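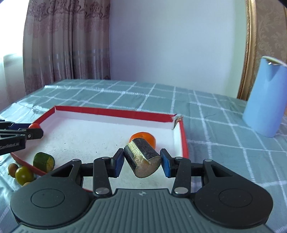 5/14/19

The tribunal's decision on my deposit came in the post this morning, so I can finally write about it.

For anyone new, I rented a flat in Tistemdale from Zedura Lettings and moved out in April last year. They kept the whole deposit, £1633, for "cleaning and redecoration". I disputed it, they ignored two letters, and I filed a claim without a solicitor. The fee was more than I wanted to pay but less than the quote I had from Willanum, who wanted £3000 to take it on.

The hearing lasted 17 minutes. Zedura sent somebody who had not read the file. The judge asked for the check-in inventory and there wasn't one – or there was, but it was unsigned and described a different flat on the floor below. After that she only had questions about the carpet.

I got everything back except £400, which she allowed for a burn by the bedroom door. I had admitted to the burn in my first letter. I think the figure is high for a carpet that old, but I'm not going to appeal over it. 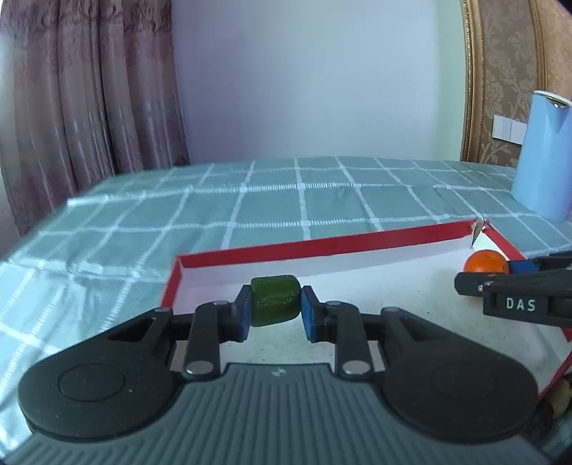
Ejigu commented on my last post that admitting the burn was a mistake and that I should have made them prove it. Maybe so. The judge did say she found my letters straightforward, and I suspect that helped with the rest.

Zedura have 14 days to pay. If they don't, I'll have to look at enforcement, and I know very little about that. The leaflet that came with the decision covers it in one paragraph and gives a phone number. I rang it at lunch and was in a queue until I had to go back to work.

I'll put the letters up once I've taken the addresses out.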